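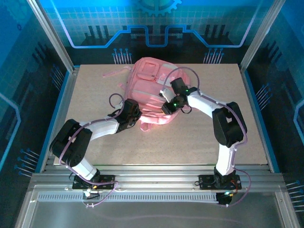

Volume 3, Page 85

Drokham Community Help
Section: Data Collection and Teaching by Demonstration

Soft bags: when should an episode begin and end?

Posted by Ainhoa Robles, September 2020

Our group is preparing a set of examples for a learning system that is to handle soft goods with two arms. The present task is a pink backpack, laid flat on the table with the front panel facing up, one gripper at its left side and the other over the right half. The task sheet, which we inherited from the Bustamante project, reads only "open the front pocket." It does not state where the bag should be placed, which arm should hold it, or at what moment the recording should start and stop.

Our operators have filled these gaps in different ways. One begins recording with both arms at the rest position. Another begins once the left gripper is already against the bag. Some stop as soon as the zipper has moved, while others return the arms first. We have 85 episodes collected under these mixed habits and would prefer not to discard them. I would be grateful for guidance on the following matters. Should the start and end be fixed before we continue? Should the shoulder straps be tucked under the bag, or left as they fall? May the existing episodes be kept?

Severino Barroso

The start and end should be fixed in writing before any further recording takes place. At Diltemthorpe we require every episode to begin at the rest position, with neither gripper touching the object, and to end at the same position after release. An episode that begins with contact already made contains no approach, and a system trained on it will have little to draw on when the bag is out of reach.

With regard to the straps, I would advise against tucking them. A strap that trails to one side or hangs in a loop is part of the ordinary condition of a backpack. Please lift and drop the bag between episodes so that the straps settle differently, then turn it by hand until the pocket faces the agreed direction. The direction may be changed from one batch to the next, provided that the change is entered in the log.

The existing episodes may be kept under a separate label. We use "full" for those that include approach and return, and "partial" for all others. Partial episodes remain useful for the grasp itself. Two persons should apply the labels independently and compare results – our own first attempt, made by one person in May, had to be repeated.

Please also record which arm holds and which arm pulls. If the roles are left to the operator, they should at least be written down.

Ramiro Goicoechea

Check the cables too. We lost 11 episodes on the Curker cell to a cable that dragged across the object. Give them enough slack for the full reach.

Borghild Sjöberg

I agree with most of the first reply, but would add a reservation concerning the return to rest. On our station the operators hurried the return, and the fast motion was then present in every example. We now end the episode three seconds after both grippers have opened and are clear of the bag, and the return is not recorded. Either rule is acceptable if it is applied throughout.

Failed attempts should be retained as well. If the gripper slips off the zipper pull and the operator recovers, the episode should be marked "recovered" and kept with the others. If the operator gives up, it should be marked "failed" and stored apart.

The task sheet should be amended in the same revision. "Open the front pocket" leaves the amount of opening undecided, and two reviewers will not judge it alike. Our wording is "open the zipper past the midpoint of the pocket."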